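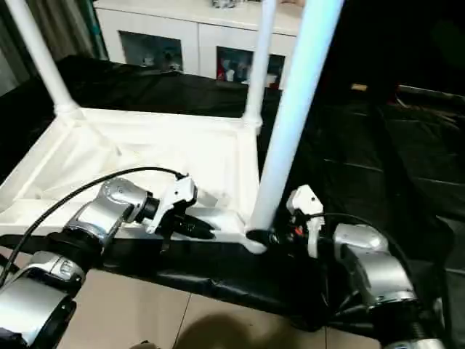

Figure 2. The two arms at the bench in Tandside, with the grippers at a white frame on black sheeting.

4. Findings: the work at the bench after the arms

4.1 How the work was divided before

The Tandside workshop belongs to Grollholm, a firm which takes back small furniture from shops and from private buyers, checks it, repairs it and sells it again. When we began our visits in September, the checking of small tables, racks and shelf units was done fully by hand. A worker took a piece from the trolley, turned it over, pressed on each leg near the joint, looked for cracks in the base and wrote the result on a paper card. The card travelled with the piece to the repair side or to the packing side.

The workers called this job "turning". It had low status in the wage table and a rather high status among the workers themselves. New people were not allowed to turn alone until somebody older had watched them through one full trolley. Svitlana Kravets had been turning for eleven years when we met her, and several others told us that they brought doubtful pieces to her before they wrote the card. There was no rule in the written instructions about this. The production manager, Adeel Bhutto, knew that it happened but had never seen a need to write it down.

We mention this informal checking at some length as it became important later. In the planning documents for the automation, turning is described as a single task of four steps, done by one person. The second opinion is absent from them.

4.2 The installation

The system at Tandside has two arms with a gripper on each, and the arms work together on one piece (Figure 2). The software was delivered by Gunonum and is called Rind in the firm, after the name on its start screen. The bench was covered with black sheeting, and the workers soon took "the black" as their word for the whole station. One is "on the black" or "off the black".

Grollholm's aim was that the arms should hold and load the legs of a piece and that the software should give a result: pass, repair or unsure. In the first months this was only partly reached. Mr Bhutto therefore decided that a worker should stand by the station during all working hours, place each piece, follow the handling and confirm the result on a tablet. In the documents this person is named the operator. In daily speech it is "the one who stands".

During our observation period 864 pieces were placed at the station. For 449 of them the operator confirmed the first result from Rind without any change. In the remaining cases the operator changed the result, placed the piece again, or took it away and turned it by hand in the old manner. We want to be careful with these figures. A changed result does not always mean that the machine was wrong, and a confirmed one does not always mean that it was right. Two of the operators told us openly that they confirmed more easily near the end of a shift.

4.3 From touching to watching

The most frequent theme in the interviews is the loss of touch. All operators with earlier experience of turning said that they had judged a joint mainly by the hands. They used words such as "soft", "tired" and "dry" for joints which would fail, and they found it difficult to explain what these words meant to somebody who was not holding the piece.

"When I press a leg I know it before I have thought it. Now I look at the machine pressing the leg, and I must think. It is slower in my head even when it is quicker on the clock." (Kravets, second interview)

Mudassar Abbasi, who came to Tandside only shortly before the arms, gave a different account. He had learnt turning for a few weeks and did not feel that he had lost much. What he found tiring was to keep his attention on a movement in which he had no part.

"The gripper goes to the foot of the leg, it closes, it waits. I also wait. After an hour I have been waiting very hard." (Abbasi, first interview)

Both describe a change in the same direction. The physical effort became smaller, and the operators agreed that their wrists and shoulders were better for it. The effort of attention became larger and, in their view, was not seen by anyone. On the time sheets the operator's hours were entered under "supervision, light". Ms Kravets asked twice to have the word "light" removed. At our last visit it was still there.

4.4 Open frames and the question of where to hold

Some kinds of furniture gave more work to the operators than others. Closed boxes and drawers went well from the first week. Open frames, where posts rise from a base and lean in various directions when the piece lies upside down, were the most discussed kind. A gripper which comes to the base of one post has to do so without pushing against another, and the second arm has to find a place on the edge where it does not lift the whole piece. Figure 2 shows a frame of this sort, with the right gripper close to the joint of the front post and the fingers of the left one reaching towards the front edge of the base.

The operators developed their own knowledge about such pieces. They learnt which way round to lay a frame so that the arms would come to it cleanly. They learnt that a white piece should be moved a little if the light from the side fell strongly on a post. Mr Abbasi kept a school notebook with small drawings of good and bad positions, and by the time of our last visit it had 40 drawings in it. Other operators looked in it regularly. It was kept in the drawer under the tablet and was not known to Gunonum's support staff until one of us, with his permission, mentioned it in a meeting.

We understand this notebook as a new form of the skill that had been in turning. It is again a knowledge of the hands and the eyes, passed from one colleague to another and outside the written instructions. Its object, though, is different. Turning was knowledge about furniture. The notebook is to a large degree knowledge about the arms.

Whether this is a good exchange was judged differently by different people. Myfanwy Howells, who represents the employees at Tandside, was rather critical:

"If you leave here with eleven years of joints in your fingers, any furniture maker will take you. If you leave here knowing how this one machine likes its table laid, who will take you?" (Howells, interview)

Mr Bhutto did not share this view. He expected that experience with a system of this type would soon be asked for in other firms too, and he had offered a certificate to the operators. Three had accepted it. Mr Abbasi was one of them, and he has since applied for a post in planning.

4.5 What happened to the second opinion

Before the arms, a doubtful piece was carried across the room. The walk was short, but it gave an occasion to speak. With the new station the operator could not easily leave, as a handling cycle should not run without a person beside it. For doubtful pieces Rind offered the result "unsure", and these were put on a separate trolley for the end of the shift.

The effect was that Ms Kravets now received the doubtful pieces all together and without the colleague who had doubted. She could say whether a joint was good. She could no longer say it to somebody. In her own estimate this was the largest change of all, larger than the loss of touch, and the younger operators said something similar from their side. One of them told us that he had learnt more in his first fortnight of turning than in the whole autumn on the black.

In response to an early version of these findings, which we presented at Tandside on 6 March 2019, the firm tried another arrangement. The "unsure" trolley is now emptied in the middle of the shift as well as at the end, the arms are stopped for this time, and the operator and one experienced worker go through the pieces together. Mr Bhutto allowed a trial of this until the station had reached 2,000 pieces in total. It had not reached that number when our fieldwork closed, and we cannot report the outcome.

4.6 Pay and the naming of the job

The last theme concerns the wage table. The operator's job was at first placed one step above turning, with the argument that it included the use of a tablet and responsibility for expensive equipment. The hand turning that remained was left at the old step. Workers who moved between the two during one day, as most did, were paid by the hour for each. This required a record of when a person was "on" and when "off", and the record was taken from the log of Rind.

Several workers felt uneasy about it. Their complaint was seldom about the amount. What disturbed them was that a piece taken away from the station and turned by hand counted as lower work, although it had been taken away exactly when the machine's result was not good enough. "I am paid less for the minutes in which I am needed more" is how one operator put it in the group interview. Ms Howells brought this sentence to the next wage meeting, and from there it came into the minutes. Since then the two jobs stand on the same step, under the shared name "inspection", and the log is no longer used for pay. It is still used for the monthly report to the owners, where hand turning appears in a column with the heading "exceptions".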